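Search this site
Enter keyword
Go

Workshop Tips: Picking Light Trash off Carpet with a Two-Arm Robot

By Tanvir Weerasinghe
April

Print this page | E-mail this page

These tips come from the floor-tidying study that Kaiwen Gu and I ran at the Livulcombe workshop. The question was narrow. When a learned policy fails to pick up a wrapper, is the fault in the approach, the grip, or the release? We recorded 700 demonstrations by teleoperation, trained the Mondal policy on them, and sorted every failed trial by the stage at which it failed. Most of what follows applies to anyone setting up a similar task in a furnished room.

Start with the floor. Carpet is harder than tile for flat objects. The fingers have to sink slightly into the pile to get under an edge, and the pile pushes back. We set the lowest allowed fingertip height by pressing the closed gripper into the carpet by hand and reading the joint torque. Do this again whenever the robot moves to a different room. 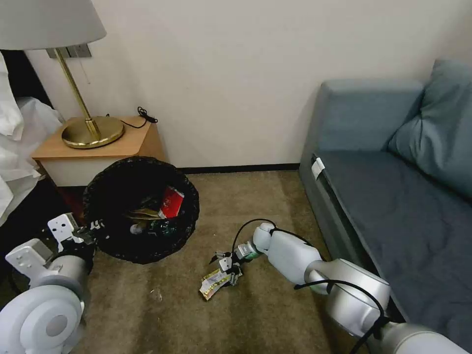 Grip failures made up the largest group in our results. A wrapper that has been crumpled gives the fingers a ridge to close on, and a flat one does not. Color matters less than we expected: the yellow, green and red print on a snack wrapper stands out well against tan-brown carpet, but trials with plain wrappers failed at a similar rate. Shape was the better predictor. If you are collecting your own demonstrations, record flat and crumpled items in equal number and label them separately. We did not do this at first and had to relabel the early sessions from video.

Tips for the approach stage:

Come down at a slant. A vertical descent hides the object from the head camera during the last part of the motion. With a slanted forearm the fingertips stay in view.

Stop above the object, then descend. The pause should be the same length in every demonstration. Operators who skipped it produced data that taught the policy to swipe.

Check the cable slack before each session. A loop that is too short pulls on the wrist at full reach, and the position error shows up as a missed grasp. A loop that is too long can drop in front of the camera.

Keep the second arm near the basket. In our first protocol it was parked at the robot's side. Holding it close to the rim shortened the whole task and gave the operator a fixed reference for the drop.

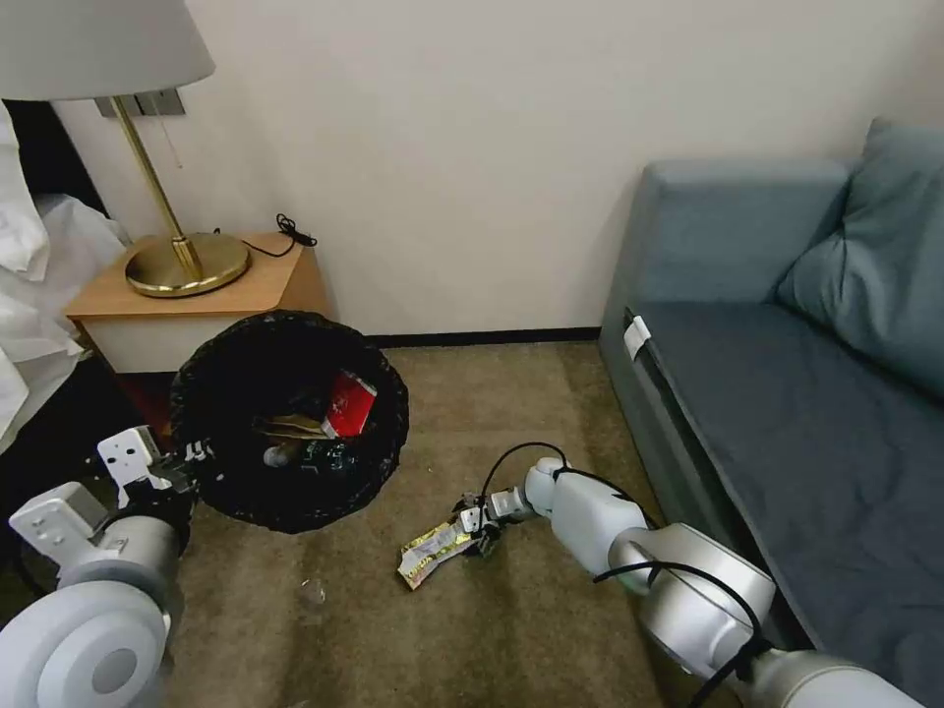
Photo: Livulcombe workshop / K. Gu

Release failures were fewer but took longer to diagnose. A folded-over bag liner changes the apparent outline of the basket. The policy had seen bare rims in most of the training set, and with a black liner in place it tended to let go too early. Adding 39 demonstrations with a liner fitted removed most of these errors. The bag should be folded down evenly on all sides, and any loose plastic should be tucked away from the grippers.

Vary the contents of the basket too. A policy trained only on empty baskets sometimes treated the trash inside as the next object to pick up. Boxes standing on end were the worst case.

On scoring: count a trial as a success only if the item is in the basket and both grippers are clear of it. We allowed 2 attempts per item. Tiny scraps were left out of the score, and the Flollov gripper fingers we used are not suited to them in any case. Use a vacuum for those.

Clean the fingertips with a dry cloth every seven trials. Carpet fiber collects between the plates and lowers friction. The Fiswood cleaning pads we tried first left a residue, and the trials run with them were discarded.

Print this page | E-mail this page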